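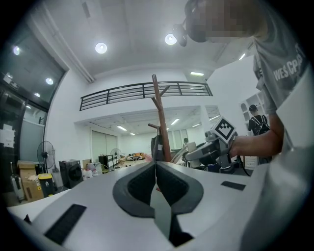
Coat rack with the short angled pegs, one jacket on it.

Pegs on wooden coat rack keep working loose – reglue, replace, or redrill?

Posted by plainsawn_77 on July 28, 2019
Category: Furniture repair

I have a brown wooden coat rack sold under the Groreo name. The label gives the height as 164 cm. The pegs are short and go into the post at an angle, which I measured with a bevel gauge at 15 degrees above horizontal. Each peg is a plain 12 mm dowel end in a blind hole. There is no screw and no wedge.

Two of the pegs now rotate by hand and one pulls out completely. The one that pulls out has a shiny, hard film of old glue on it and some more down in the hole. I already put it back once, in May, with ordinary yellow wood glue. I wiped the peg with a dry rag, filled the hole, pushed the peg in and left it overnight. It held for a few weeks with one winter coat on it and then began to turn again.

What I would like to know:

Is yellow glue the wrong product for this, or did I use it wrong?
Should I drill the holes oversize and fit bigger pegs?
Would a screw from the back of the post be stronger than glue?

I can use a drill and a chisel. I do not own a drill press or a lathe. The finish on the post is thin and I would rather not sand it.

dry_fit_first
Accepted

The glue is fine. The surface was wrong. Yellow glue bonds to wood fiber and does very poorly on top of its own cured film, so what you did in May was stick new glue to old glue. Most of the work in this repair is cleaning.

Pull every peg that moves. If one turns but will not come out, warm vinegar on a cotton swab around the joint for an hour usually softens the film enough. Twist while pulling. Do not lever sideways against the post, as the lower lip of an angled hole is short grain and chips easily.

Mark each peg and its hole with a number on masking tape before you mix them up. Factory pegs vary more than you would think, and a peg that was snug in one hole can be sloppy in the next.

Scrape the dowel end with a knife held square to the surface until you see bare wood all the way around. You want dull wood, with no shine. For the hole, roll a strip of 80 grit around a pencil and turn it. A drill bit of the same size, turned slowly by hand, also cleans the bottom well. Keep it in line with the original angle or you will make the mouth of the hole oval.
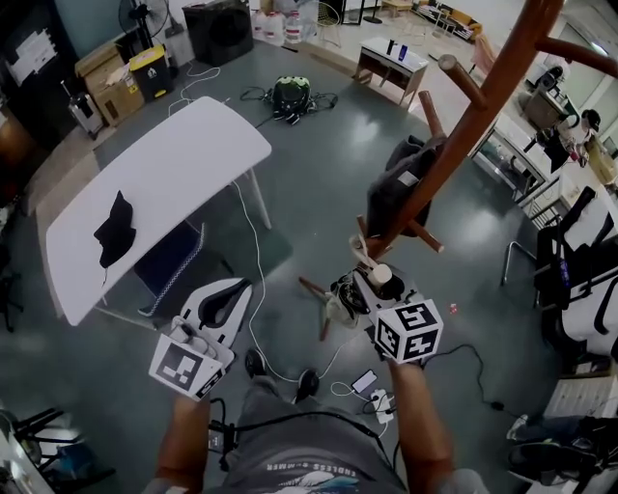 Now dry fit. This decides what glue you use. If the peg goes in with firm hand pressure and does not rock, use the yellow glue again, on both surfaces, in a thin coat. If it rocks, yellow glue will not fill the gap. You then have two choices: wrap the dowel end in one layer of thin wood shaving, glued on and trimmed once dry, or use a slow-setting epoxy. I prefer the shaving because the joint can be taken apart again. I have used Curkus two-part for the really bad ones and it held.

Cut a shallow groove along the dowel end before gluing. In a blind hole, trapped glue and air act like a piston and push the peg back out a little after you let go. That may also have been part of your trouble, given that you filled the hole.

Leave it 24 hours with nothing hanging on it. Clamping an angled peg is awkward, so use a strap of masking tape over the tip and around the post.

On drilling oversize: I would not. At 12 mm you already have a decent dowel, and going bigger removes wood from the post exactly where the load sits. Without a drill press you will also struggle to match the 15 degrees.

Flergate
Hot glue. Did mine in five minutes, still holding. People overthink this stuff.

hollow_ground

Hot glue stays slightly flexible and will creep under a steady load, so I would not use it on a peg that carries coats.

I agree with the accepted answer except on the screw. A screw from the back can work if you drill a clearance hole through the post and a pilot hole into the end of the peg. The problem is that the screw runs into end grain, which holds threads poorly. Treat it as something to keep the peg from pulling out and let the glued dowel carry the bending. A screw in a dirty, loose hole will fail the same way, only later, and may split the peg when it goes.

Also check the load. A dry winter coat can weigh well over 1000 grams, and a bag a good deal more. Hang it at the tip of the peg and the leverage on the joint goes up with the distance from the post. Put heavy things close in.

plainsawn_77

Cleaned all three as described. Two fit tight and got yellow glue. The third rocked, so it got the shaving, which took me two tries because the first one tore going in. The groove made a clear difference, and none of them backed out overnight. Leaving the screw out for now.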